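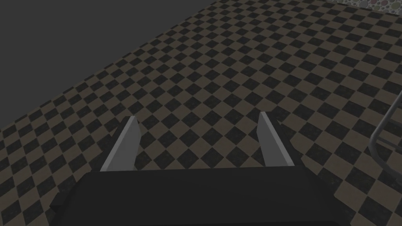
Open gripper over the checkered floor, simulated.

Oltov Household Scenes: data card and rules of use
Revised 6th January

Oltov is a set of simulated robot episodes recorded in furnished rooms. It is maintained by the Treltivia Simulation Office. This card sets out what the set contains and the rules that apply to anyone who adds to it, trains on it or reports results from it.

Contents
Nearly 2000 episodes were submitted. The current release holds 1488, of which 1139 form the training part. The remainder is held back for testing and must not be used to tune a model. Each episode includes a view from the robot's head and views from its grippers, together with joint positions and a written task.

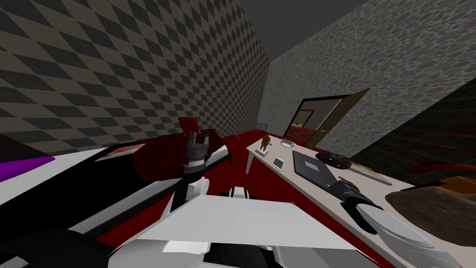
Rules for contributors
1. Record all views from start to finish. Episodes with a missing view are returned.
2. Do not crop, level or brighten frames. Steep and tilted gripper views are part of the data.
3. Wall, floor and furniture surfaces are drawn from the Saraç texture list. Surfaces from outside the list require written approval before recording.
4. Failed attempts are to be kept and marked as failed. An episode may be removed only where the simulator has stopped or the log is damaged.

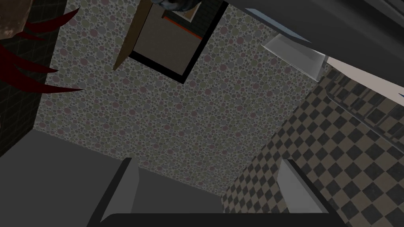 Each episode is checked by 2 reviewers working separately. Where they disagree on the outcome, the episode is marked "unresolved" and left out of the release until the next review, normally held in December.

Rules for users
Results must state the release used and whether gripper views were included. Figures obtained in simulation must be labelled as such wherever they appear, including in tables and slides. The set is not evidence that a robot is safe to operate near people, and the Dranel safety checklist applies in full before any trained policy is run on hardware. 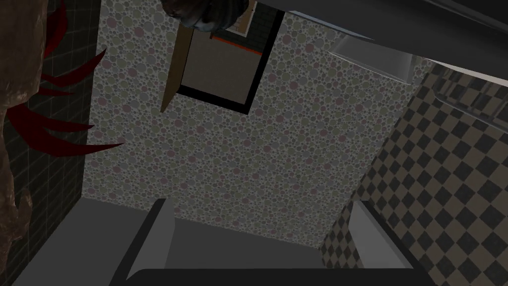
Gripper view with patterned wall and dark red leaves, simulated.

Known limits
Room layouts are few in number and strong patterns are over-represented.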